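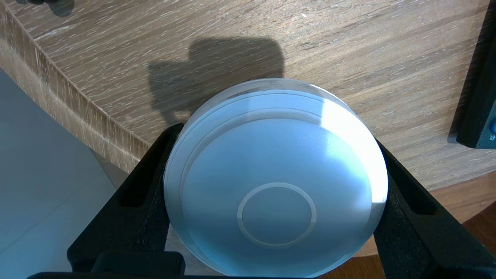

Nour Hamdan wants to know why so many lids are round, and adds that square ones would stack better in the cupboard and stop rolling under the stove.

Both good points. But try putting a square lid on a square box. You have to get the corners lined up first, and there are four of them, and one always pops back up while you're pressing another. A round lid on a round tub fits whichever way you turn it. That also means it can be twisted on, and a square one can't be twisted anywhere.

Look closely at plastic lids and you'll often find rings and steps in them. They may look like decoration, but they do a job. Thin, flat plastic bends like a slice of cheese. Put a few ridges in it and it gets much stiffer without using a lot more plastic. You can test this with a sheet of paper. Hold it by one end and it flops. Fold it up and down like a fan, and it sticks straight out.

Once you start noticing this sort of thing, the living room is full of it.

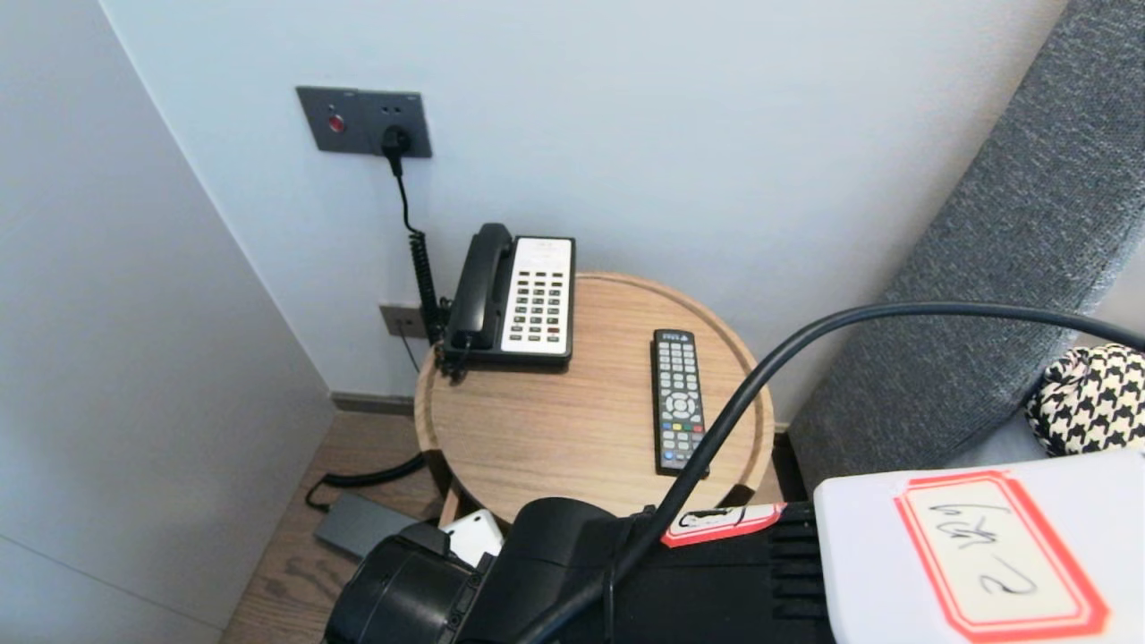
A corded telephone and a TV remote on a side table with a raised rim.

The rim is for pencils, marbles and anything else that was planning to leave. The curly cord is a straight cord wound into a spring. It stretches when you pick up the handset and shrinks back when you put it down, so you don't have 5 feet of wire lying across the floor. (It will still get tangled. Grown-ups have been untangling phone cords for a very long time, mostly while talking.)

The red, green, yellow and blue buttons on a remote are shortcuts. What they do depends on what's on the screen, so the same red button can open one menu tonight and a different one tomorrow. Plenty of people have owned a remote for years and never pressed the yellow one — go and ask at your house.

Then find a lid and count its rings. If it has rolled under the stove, Nour did warn us.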